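How a robot learns to clear the table
A guide for readers aged 8 to 11, from the Cowie Centre for Science Learning, Urkville

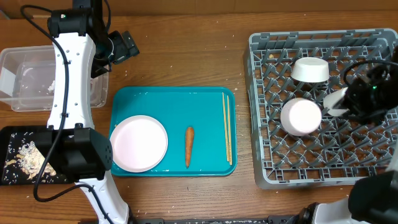
What is the robot's job?
Clearing up after a meal seems simple to most people. Plates and cups go in the dish rack, leftover food goes in one place and clean things go in another. A person can do all of this while talking about something else.

A robot finds it much harder. Its arms are strong and its grippers can close neatly around a cup, but arms and grippers cannot decide anything. The deciding is done by software, the set of instructions that runs on the robot's computer. The software used at the Cowie Centre is called Cladusell. It was written in Urkville and it has four main parts.

Part one: looking
The robot has a camera that looks down on the table. A camera does not know what a carrot is. It gives the computer a very large grid of tiny coloured squares, called pixels, and each pixel is stored as numbers. The first part of the software has to find objects among those numbers. This is called perception.

To learn what things look like, the software was shown 700 pictures of tables. In each one, a person had drawn a line around every object and typed in its name. After enough practice, the software can look at a table it has never met before and make a good guess: plate, carrot, chopsticks, tray.

Some things are easier to find than others. An orange carrot on a teal tray stands out well. A white cup in a grey rack beside two white bowls is more difficult, and the software must look closely at edges and shadows to tell where one object ends and the next begins. Clear plastic is difficult too, as the camera sees straight through it to whatever is behind. Grains of rice are so small that each one covers only a few pixels.

Part two: planning
Once the software has a list of objects, it must choose what to do and in what order. This is called planning.

The plan is made of small steps. For a cup, the steps might be these:
Move the gripper above the cup.
Open the gripper wide enough.
Lower the gripper and close it.
Lift the cup.
Move it over an empty space in the rack.
Lower the cup and let go.

Planning becomes more complicated when there are two arms. Both arms share the same table, and they must not bump into each other. Before either arm moves, the software draws an invisible path through the air for each one and checks the two paths against each other. If they come too close, one arm is told to wait. The software may throw away 30 paths before it keeps one – all before anything on the table has moved.

The dish rack needs a plan of its own. A bowl placed upside down lets water run out, so the software has to know which way up the bowl is and how far to turn it. It also has to remember which spaces in the rack are already full.

Part three: moving
The third part of the software is called control. It turns the plan into movement.

Each arm bends at its joints, much as a human arm bends at the shoulder, elbow and wrist. Inside each joint is a motor. The control software sends messages to the motors many times every second, and the motors send messages back to say how far they have turned. If a joint has turned a little too far, the next message corrects it. Engineers call this a feedback loop. People use feedback as well: someone carrying a full glass of water watches it and makes small changes all the way across the room.

Control also decides how hard to squeeze. A carrot can be held quite firmly. Thin wooden chopsticks lie almost flat on a tray, so the fingers must come down very close to the surface without pressing into it.

Part four: checking
After each step the software looks again and compares the table with what it expected. If the cup should be in the rack but is still on the tray, the step is marked as a miss and a new plan is made.

Every step is written down in a file called a log. The engineers in Urkville read the logs to find out where the software makes mistakes. One set of tests, held in October, was made up of 300 tries at picking up a cup. The software managed 173 of them without help. The logs showed that many of the misses happened when the cup was close to another white object, and more pictures of white cups and bowls were then added to the training set.

Words to know
Control: the part of the software that tells the motors how to move.
Feedback: information that comes back and is used to correct a movement.
Gripper: the robot's hand.
Log: a written record of everything the software did.
Perception: working out what is there from camera pictures.
Pixel: one tiny square of a digital picture.

Try it yourself
Ask a partner to close their eyes and sit at a table with a plastic cup and a bowl on it. Give spoken instructions so that your partner can put the cup inside the bowl. Use only short instructions such as 'left', 'down' and 'close your fingers'. Write down each instruction as you give it, then swap places and read the list back exactly as it was written, with the cup moved a hand's width to one side.

Teachers may copy this guide for use in class. A second guide in this series, on how the Elberg delivery carts find their way along corridors, is available from the Centre's schools desk.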